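La fiebre del saco blanco

Cada enero alguien descubre que guardar cosas es una ciencia. El de este año ha traído el método Starnau, que promete vaciar un cuarto en 4 horas con una sola herramienta: el saco grande de plástico, numerado. Siete cifras si uno es muy aplicado, cuatro si es normal. Anayeli Ponce, que lo enseña en talleres de tarde, asegura que el número libera la cabeza. Yo salí de su taller con la cabeza igual y un cuaderno más.

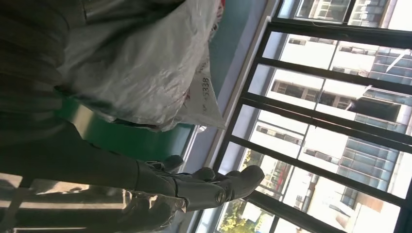

Sección de Casa y Costumbres

El 5338 cuelga arrugado junto a la ventana, con la cifra impresa de lado. ¿Qué lleva dentro? Habría que ir al cuaderno, y el cuaderno, según el método, se guarda aparte. Yaa Laryea, que lleva 13 años haciendo mudanzas, prefiere escribir «sábanas» con rotulador. Le pregunté si había probado la numeración y me dijo que sí, dos semanas, hasta que un cliente perdió la lista.

Reconozco que el plástico deja pasar la luz y que los pliegues tienen su gracia junto a un cristal grande. De ahí a pagar un curso hay un trecho. Ponce prepara ya el segundo nivel, dedicado a los cajones.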